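Chain lube vs wax on a commuter bike, is any of it real?
General Maintenance > Drivetrain

Started by esben_toft
August 19, 2022

esben_toft wrote:
Got my first bike in the spring, a used 650 twin, and I ride it to work every day, 21 miles each way. The guy at the parts counter sold me a can of Statach dry wax and told me I'd never have to clean the chain again. I've been using it since and I'm not convinced. There's a surface rust haze on the outer plates and the rear wheel still gets flung with something, which I thought was the whole point of paying extra for wax. Am I putting it on wrong or did I buy a story in a can?

Ketill F wrote:
You bought a story in a can. Any time somebody selling a product says "never" I put my wallet back. You have a sealed chain, so the grease that matters is already behind the O-rings. What you spray on the outside keeps rust off and keeps the rings from drying out. Gear oil on a rag does that for the price of a sandwich.

holmgren_a wrote:
Gear oil on a rag also does a great job on your rear tire, Ketill.
I've used wax for 12 years on three bikes. Put it on after a ride while the chain is warm, let it sit overnight, wipe it. If it's flinging, you're riding off too soon or using too much. How long do you wait, Esben?

esben_toft wrote:
Uh. I spray it in the morning and leave.

holmgren_a wrote:
Well there you go.

Ketill F wrote:
I wipe mine down after, Agnes. Never had oil on the tread, and I've had one chain go 21,000 on it. Show me the wax chain that did that.

holmgren_a wrote:
One chain. One rider. One set of roads. You could have used salad dressing and told the same story. I'm not saying yours is a lie, I'm saying it doesn't tell Esben anything.

SumathiW wrote:
Before you two get going again — has he checked slack? A tight chain will eat itself no matter what you put on it. Esben, put it on the stand, find the tightest spot and measure there. Check your manual for the number. And look at the sprocket teeth. If they're hooked, forget the spray question, you're shopping for a kit.

My nephew keeps telling me the factories have this all sorted in the lab by now. I'll believe it when somebody shows me the road miles. 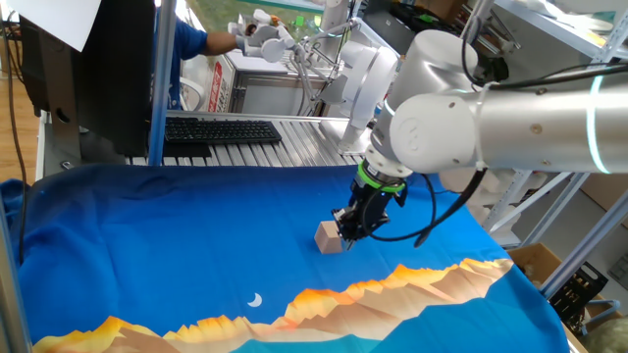 Robot arm and a little block on a blue cloth.

Anyway, slack first. Then we can argue.

tam_olteanu wrote:
Is anybody going to mention the Stedileo test? They ran wax, lube and gear oil on a rig and wax came out on top. It was on their site in July.

Ketill F wrote:
Stedileo makes wax, Tamara.

tam_olteanu wrote:
I know they make wax. It doesn't mean the numbers are made up.

SumathiW wrote:
It means they picked which numbers you got to see. I read that page. No grit, no rain, no temperature changes, and they don't say what chain they used. I can make anything win if I get to choose the race. Clean room, clean chain, perfect alignment, who rides like that?
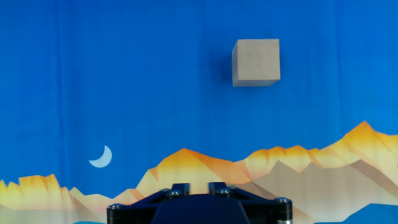 I'd want the same chain on the same bike over a winter, and I'd want somebody with nothing to sell doing the measuring. Even then I'd ask how they cleaned it between rounds. The Bech people did a long write-up with a brush and kerosene, and half the wear they found might have been the brush.

tam_olteanu wrote:
OK but by that standard we can't know anything. At some point you have to go with what evidence there is. A flawed test still beats "my uncle did it this way."

SumathiW wrote:
Does it? My uncle wasn't charging for the can.

holmgren_a wrote:
I use wax and even I don't trust that page. They had gear oil finishing behind a dry chain. Come on.

esben_toft wrote:
Update. Measured slack at the tightest spot and I had under half an inch. Manual wants about an inch and a quarter. So that's been wrong since I bought it I guess. Teeth look okay to me but I've never seen bad ones.

Ketill F wrote:
That's your problem right there. Loosen the axle nut, turn both adjusters the same amount, go 2 flats at a time and recheck. Don't trust the marks on the swingarm, they lie. Measure from the pivot to the axle on both sides.

holmgren_a wrote:
Agree with Ketill, write it down.
Also roll the wheel and feel for kinks. Run it tight that long and you may have some stiff links. If you have more than a couple I'd just replace the chain.

esben_toft wrote:
I found 4 that don't want to bend. The parts counter has a Jarnmont kit on sale, anybody run one?

SumathiW wrote:
Who told you it was good? If it's the same guy who sold you the spray, get a second opinion.

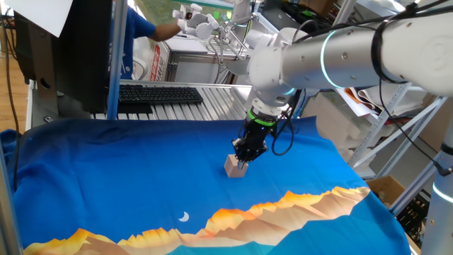 What you want to know is whether it has a rivet master link or a clip, and what steel the front sprocket is. If the box doesn't say and he can't tell you, leave it on the shelf. "On sale" only tells me it wasn't selling.

tam_olteanu wrote:
I have one on my bike. It's fine. Rivet link, no complaints so far.

Ketill F wrote:
How many miles?

tam_olteanu wrote:
Couple hundred.

Ketill F wrote:
Call me when it's a couple thousand.

esben_toft wrote:
Okay, I'll ask about the link before I pay for anything. What do I put on the new one, though?

holmgren_a wrote:
Wax. At night.

Ketill F wrote:
Gear oil. On a rag.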